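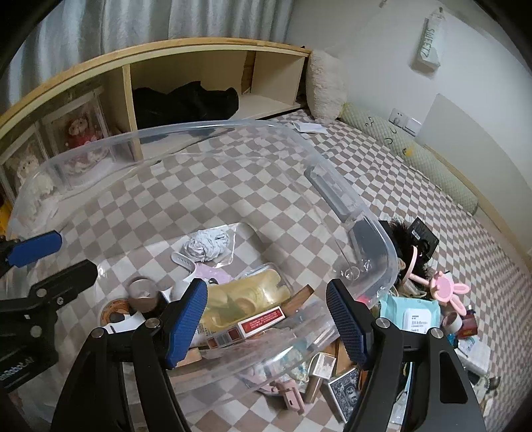 August 26, 2025. Urkstead gait room, pressure walkway.

Re-ran the static calibration on the walkway before the next block of stroke participants. Tile 4 has been reading low on the left edge since April. Placed the 25 kg plate at the center and at each corner, three placements per spot, 30 s settle. Center and right corners within tolerance. Left rear corner still low after re-zeroing. Swapped the cable with the one from tile 2 and the fault stayed with the tile, so it's the sensor sheet or its connector. Tile marked with tape. Until it is replaced, start walks from the window end so the first full stride lands past it.

Step detection: Pleltus export gave 1752 footfalls for the pilot set. 914 of those are in the dual-task condition (walking plus serial subtraction), the rest single-task. Partial contacts at the mat ends are still in both totals. Shuffling steps are the weak point. With short step length the software merges two contacts into one, and the double support time comes out too long. Lowering the contact threshold fixes most merges but picks up cane tips as toes. Left the threshold at default and will correct merges by hand from the side video.

Balance protocol: foam stance trial moved ahead of the tandem walk. Fatigue was showing up in the foam sway numbers when it came last. Gustdale site needs the new order before they enroll anyone.

Harness: left shoulder strap stitching is fraying at the buckle. Out of use. Take the spare from the Shirazi cabinet.

To do: order sheet for tile 4, repeat corner test after fitting, check whether the April sessions used the left edge at all.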